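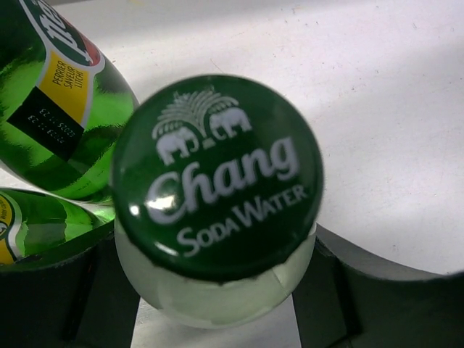
Two elephants and a palm tree on the cap of a Chang soda water.

2 min read

I've become a soda water person. It started in September, when the kitchen at Closilar ran out of everything fizzy except one sad can of tonic, and I went off to the shop in a bit of a huff and came back with a mixed bag (Chang, Perrier, whatever had bubbles in it, really). Now I've got favourites!

The Chang gets my vote for looks alone. Dark green cap, glossy, with the elephants facing each other and their trunks up, and the name slanting across in big white letters. I've started keeping the caps in a jar on my desk, which my neighbours at the Firkon end think is a bit much. There are 30 in there so far and I'm not sorry.

As for drinking it, my go-to is a tall glass, loads of ice, a good squeeze of lime and a pinch of salt. Grapefruit's lovely too if you can be bothered peeling one. Perrier I save for lunch, with nothing in it.

If you've got a favourite colour of cap, bring me one. Empties go in the crate by the back door, please, rinsed first!

You're getting this because you signed up for the Closilar newsletter. Unsubscribe any time.

© Closilar | Contact us | Back to top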